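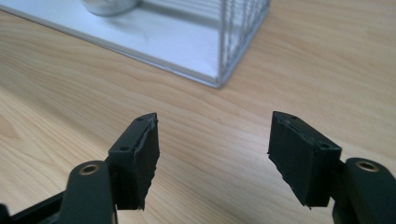
The table, light wood, bare stretch in the middle

Bringing a light wooden tabletop back to life?

Eskil Sjögren
Hello all, I hope somebody kind can help. We've inherited a table from my aunt in Velstead and it has become the place where everything happens – homework, bread, my endless mending. The top is a light wood and I'd dearly like to keep it light. I don't know what was put on it before, and my aunt can't remember either, bless her. When I run my hand over it after washing up it feels a little rough, and tea seems to sink in if I don't catch it quickly. Should I oil it, wax it, or leave well alone? I've got one free afternoon in September and about 45 pounds to spend.

Thịnh Mai
What a lovely thing to be given! Before you buy anything, put a few drops of water somewhere out of the way and come back in 20 minutes. If they've soaked in, there's not much finish left and oil will take happily. If they're still sitting there, you have varnish or lacquer and oil will only smear about on top. For bare wood I'd go over it lightly with fine paper, always along the grain, wipe off the dust and try a clear hardwax oil on the underside first, as some oils turn pale wood quite yellow. Thin coats, please – I was far too generous with mine and it stayed sticky for 8 days, with the family eating off trays. Lay your oily rags out flat to dry outdoors as well, they can heat up and catch fire if they're left in a heap.

Skurkitz
wax. done mine with wax for years, looks fine

Eskil Sjögren
Thank you both, the drops went straight in, so oil it is. I'll start with the underside this evening.

Related
Getting candle wax out of a tablecloth
White ring left by a hot mug
Can I sand a veneered sideboard?
Wobbly chair legs, glue or screws?

Contact us | © Trinura Home Help | Back to top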